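Acceptance checklist, hand-held gripper kit, Handis trial set
Site: Plidatville, upper room
Filled in by: Lev Kobzar
Second check: Shaohua Tang
Time: 9:40 to 12:15, April

Marks used: OK, NOTE (may be used, but read the comment), HOLD (do not use before it is fixed).

## 1. Delivery and papers

- [x] Box closed, seal not broken – OK
- [x] Serial on the tool is the same as on the delivery sheet (1431) – OK
- [x] Manual in English – NOTE. Pages 43 to 48 are printed two times, and the page about changing the pads is in a wrong order. Muchen Liang wrote to the supplier and asked for a clean file.
- [ ] Spare pads – HOLD. They are on the list but not in the box.

## 2. Jaws and pads, power off

- [x] Jaws open and close by hand without a stop in the middle – OK
- [x] Four pivot pins sit flat, no sharp border when I pass a finger over them – OK
- [x] Ridged side of both blue pads looks inward – OK
- [x] No cracks near the cutouts of the black arms – OK
- [ ] Pinch warning on the tool – HOLD. We found the warning only in the manual. I think a new operator will not read it there, so please put a label before the training begins.

The pads hold quite strong on dry cloth. I pulled a cotton strip by hand at both sides and it did not slide. With a wet strip I did not try, this must be done by Muchen Qin together with the cleaning test.

## 3. Work with garments

We asked to check the kit with real clothes, because this is what we would buy it for. The supplier's own table speaks only about boxes and cups. Dark cloth over a pale round surface is the case where Shaohua expected the most trouble, with straps and tags as the second.

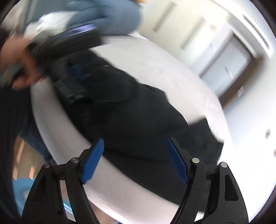 - [x] Operator can see both pads during the approach – OK
- [x] Path of the jaws agreed with the second person before the start – OK
- [ ] Hands of the second person outside of the jaw area – NOTE. The rule in our draft says "keep distance", and this is too weak. I propose: no hand between the pads at any time, and the second person says "clear" before the jaws close.
- [x] Long straps and loose tags checked before each grip – OK
- [ ] Sleeves of all persons fixed at the wrist – NOTE. Add to the draft. A wide sleeve can come into the hinge more easily than a finger.
- [x] Walking way to the door free – OK

## 4. Recording and data

- [x] Recording starts and stops from the tool – OK
- [ ] Fast turns – NOTE. When the operator turns quickly, the picture becomes soft. Lanying Han asks for slow movement near the object, and I agree also for the safety reason.
- [x] Storage after 1000 short clips – OK, by the log of the supplier. We did not repeat this ourselves.

## 5. Comparison with the Imano kit

Only a short remark, the full table is with Lanying. The Imano jaws are lighter in the hand, but the hinge is more open and I liked it less. The Handis handle made my wrist tired after half an hour. The price was not part of this inspection.

## 6. Open points

1. Spare pads – supplier
2. Pinch label – Muchen Liang
3. New text of the hand rule – Lev Kobzar
4. Wet cloth test – Muchen Qin

Result: may be used by trained persons, two together, until points 1 and 2 are closed. No use alone. Visitors from Pan can watch from the door side, but please do not give them the tool.

L. Kobzar, checked S. Tang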